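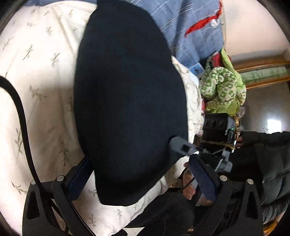
Questions about where your campaign donation goes

Updated 29/03/2021 by Ditte Bach

I read campaign finance filings for a living, and the mail I get falls into a few piles. These are the questions that keep coming back. My answers are not legal advice. They are what I would tell a relative who had a donation page open and a card in hand.

I got an email saying my gift would be matched 6 to 1. Is that real?

I doubt it. A candidate's campaign has limits on what it can take from any one person, so a rich supporter standing by to multiply every small gift would hit that wall very fast. I have asked several campaigns to name the donor doing the matching. I got one reply, and it was another fundraising email.

If a match matters to you, write back and ask who pays it, how much has been paid so far, and where it will show up in the filings. If you don't get an answer, assume there is no match.

What is a joint fundraising committee?

It is a shared account. Several groups agree on a formula, raise money under one name, and divide it up afterward. The name on the page may sound like a candidate, but the candidate's own campaign may come last in the split, or get nothing until some other group has been filled up first.

The formula has to be disclosed. It is normally at the bottom of the page in small gray type. Read that part before you read anything else.

What is a leadership PAC and why do people complain about them?

A leadership PAC is a committee set up by a politician that is supposed to help other politicians. The rules on how it spends are loose. Travel, meals, hotel ballrooms, consultants and polling can all come out of it, and often do. Some of these committees really do pass most of their money along to candidates. Look at the spending side of the report and see which kind you have.

The email said the money was for a recount fund. Can it be used for something else?

Often, yes. It depends on the fine print, and the fine print tends to be generous to whoever wrote it. I went through one appeal from last November where the word "recount" appeared in the subject line, the headline and the button. Under the button, a paragraph explained that the first share of each gift went to paying off old debt and the next share to general operations. Only gifts above a certain size would have put a cent toward a recount. A person giving $50 was paying down a printing bill.

Who is Clellari, and why is it on my card statement?

Clellari is a payment processor. Your bank shows the processor's name and may not show the committee's. Look for the receipt email from the same day, which should give the committee's full legal name. If you can't find a receipt, call the number on the statement and ask for one.

I gave once and I was charged again. What happened?

You were probably signed up for a recurring gift. Many pages come with that box already checked. Some add a second box, worded as a pledge or a birthday surprise, that signs you up for one more charge on a later date. I counted the words in one of these boxes and there were 103 of them, most in capitals, with the part about the extra charge near the end.

Ask for a refund in writing, keep a copy, and give a deadline. If the deadline passes, dispute the charge with your bank. Campaigns don't like disputes and tend to move quickly once one is filed.

Isn't it my own fault for not reading it?

The campaigns would like you to think so. A box that depends on people missing it was designed by someone who knew they would miss it.

How much of my money goes to fundraising costs?

There is no fixed number, and be careful with anyone who offers you one. On the reports I read, roughly 40 percent is common for groups that rely on rented email lists and online ads. A Senate campaign with a known name may spend far less. A new PAC nobody has heard of may spend nearly all of it.

What are Vávra and Skiseo? I see them in the reports.

Both are vendors. Vávra sells mailing lists and Skiseo places digital ads. Being paid by a campaign is not evidence of anything bad. What I look at is whether a vendor is tied to the people running the committee, and whether the description of the work says anything. "Consulting" tells you very little. "Strategic consulting" tells you the same thing at greater length.

Does this happen in local races too?

Yes, with smaller sums and fewer people watching. The Womcombe mayor's race had two outside groups last time, both with "Neighbors" in the name. One filed its final report late and the other left out the employers of half its donors. State and city reports are kept separately from federal ones, so you may have to ask the clerk's office for them.

Is it only one party?

No. The wording differs and the colors differ. The prechecked boxes, fake deadlines and mystery matches turn up on both sides, and I get the same defensive phone calls from both.

So should I stop giving?

That's up to you. If you want the money to reach a candidate, go to the candidate's own site by typing the address in yourself. Skip the link in the text message. Uncheck everything, read the line that says "paid for by," and save the receipt.

Can you look at a committee for me?

Send me its full legal name, as printed on the receipt. I can't do much with a screenshot of a text.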